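Speaker notes – Planning the equipment budget for the second sorting cell
Edem Akolgo, 11/09/2021

Opening, 2 minutes. Greet the people from Fesley. Say that I will speak about money first and about robots after.

Slide 1. The work is sorting cloths by color into clear bins. Each cell needs two arms, a table, a computer and clamps. The arms take most of the budget, but the small items are the ones we forgot in January. Cables, bins and spare gripper fingers came to over 2000 dollars, and there was no line for them. Speak slowly here, and let the picture stay on the screen. 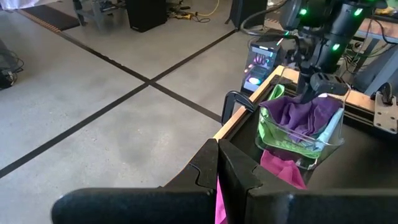
Kanchan Nigam: I would put the spare fingers under maintenance and keep them out of the purchase price. Otherwise Diston will look more expensive than Jornau only because their offer is more complete.

I agree with this remark and have changed slide 2. Both offers are now shown without spares, and the spares have their own line for each year.

Slide 2. Delivery time. Jornau promises 14 weeks, Diston did not answer yet. Do not guess if somebody asks. Mention that the floor space must be free before the table arrives – at Dankwa we paid for storage.

Slide 3. How much work one table should take. Soft material is slow to handle, so please do not copy the cycle times from the box line into the plan. Ask the audience what mix of cloths they expect per shift.

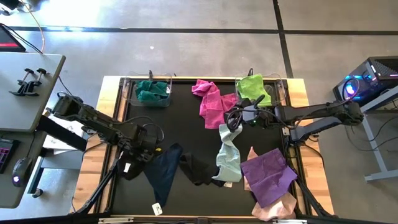 Slide 3: Cloths on the mat between the two arms, bins at the far edge.

Questions. If time is short, skip leasing and send the table by mail.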